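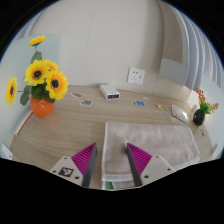
Spent the afternoon at the Tultar open day in Kistcombe. Short thread on the towel folding station, the part I went for.

Kaisu Laaksonen ran it. People fold towels with a hand-held gripper, the recordings go into training, and the robot arm learns from those. The Kuusisto group has 3,917 folds saved so far, 434 of them from June.

I signed up for a turn. You get 5 minutes and one practice towel – longer than it sounds when you only have two fingers to work with. 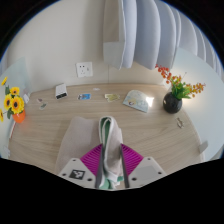
Thick towels are the hard ones, according to Kaisu. The layers slide apart if you pinch too close to the edge. She told me to take a bigger bite and go slower. My second try went better than my first.

Esko Rautiainen gave the talk afterward. He wants more homes and fewer labs in the data – 292 people are on the list to help with that.

They're doing another one in the fall. I'd go again.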